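Green Backdrop Goes Up in the Purville Room

The small room at Purville now has a green backdrop for anyone who needs a plain background. It runs down to the floor, next to the off-white wall, and members can book it from Aug 30, 2018. The charge is 6 dollars an hour, paid at the Plonum desk when you pick up the key.

Please keep tape, pins and staples off the green. If you need marks for lining things up, put them on the floor and peel them off before you go. Tripods and light stands belong in the hall closet at the end of a session - not in the doorway.
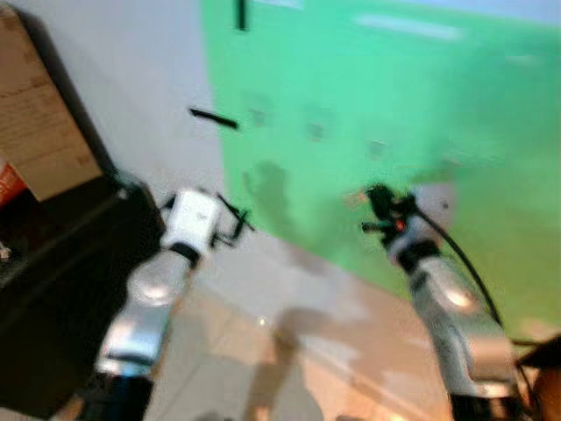

Seul-gi Bang writes that the color is bright enough to tint anything pale standing close to it, and that she gets cleaner results with her subject well forward and a second lamp aimed only at the backdrop. She would also like the blinds kept down in the afternoon.

We have ordered two more lamps from Vornen and expect them in November. Until then, bring your own or ask at the desk - there is one loaner, and it goes early. Bookings are limited to two hours, and the sign-up sheet is on the door.

Recent items
New hours at the Plonum desk
Bae workshop: 36 places, sign-up open
Print sale brings in 2,084 dollars
Hall closet clear-out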